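**Long Walk is back, and it's a big one!**

Entries opened this week for the Tromum Long Walk, and 124 of the 300 places went on the first morning. What a start! The route runs 50 kilometres this August, out along the river to Gerier and home over the hill, with eight tea stops on the way (the one at Gerier church does cheese scones, and they go fast).

New for this year is a shorter loop for families, so younger walkers can join in and still be back for the band. Dogs are welcome on both routes.
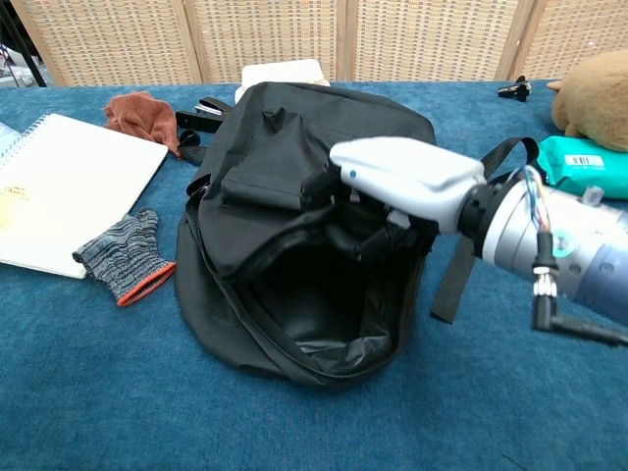 *A black backpack, open on the table.*

Walkers should bring water, a waterproof and a spare pair of socks. Maps are free from the Wevov bookshop, where you can also sign up in person. The first practice walk sets off from the market cross at 9am on Sat 19 June, whatever the weather, and it would be lovely to see some new faces.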